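Local Government: Past and Present
Session 4 notes: The parish vestry
Tutor: Lama Aoun

Last session we looked at the manor court and why it lost business in the sixteenth century. This session deals with the body that took over much of that work in England, the vestry.

What it was

The vestry was a meeting of the inhabitants of a parish who paid rates. It took its name from the room in the church where it usually met, although many vestries opened the meeting in church and then moved to the inn. No Act of Parliament set it up. It grew out of the need to keep the church in repair, and the Tudor governments then gave it other duties.

Open and select

An open vestry could be attended by any ratepayer. A select vestry was a closed group, often of 12 or 24 men, who filled vacancies themselves. Select vestries were commoner in London, Bristol and parts of the north. Critics called them corrupt, and some were. Others kept better accounts than their open neighbours. Please don't write in your essays that one type was democratic and the other was not. In a small open vestry the same few farmers might turn up every time.

The officers

Churchwardens looked after the building and its goods. Overseers of the poor, required from the end of the sixteenth century, collected the poor rate and paid it out. The constable kept order, though in many places he was still chosen by the manor court well into the seventeenth century. The surveyor of the highways was added by the Highways Act of 1555. None of these posts normally carried a salary, and men paid fines or found substitutes to get out of them.

Roads

The 1555 Act made each parish responsible for its own highways. Householders owed 4 days' labour a year, raised to 6 in 1563. Those with more land had to send a cart and team. The surveyor was often a neighbour of the men he was meant to report, and presentments at quarter sessions show how little work was done in some years. Turnpike trusts took over many main roads in the eighteenth century, but the lanes stayed with the parish until the Victorian reforms.

Decline

The Poor Law Amendment Act of 1834 moved poor relief to unions of parishes run by elected guardians. Compulsory church rates ended in 1868. The Local Government Act of 1894 passed most of the remaining civil duties to parish councils and parish meetings. Church business went to parochial church councils after the First World War.

Reading and written work

Read the two extracts in the June pack, Givden (open vestry) and Zillside (select vestry). Spelling has been modernised in the first but not in the second. "Disbursed" means paid out, and "lewn" is a local word for a rate.

Write up to 3,000 words on one of these:
Why did the Tudor state give new duties to the parish?
How far did the 1834 Act end the parish as a unit of government?

Hand in by 14 July 2022. Late work needs a note from me first. Session 5 covers the justices of the peace, so bring the quarter sessions sheet with you.

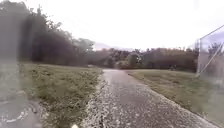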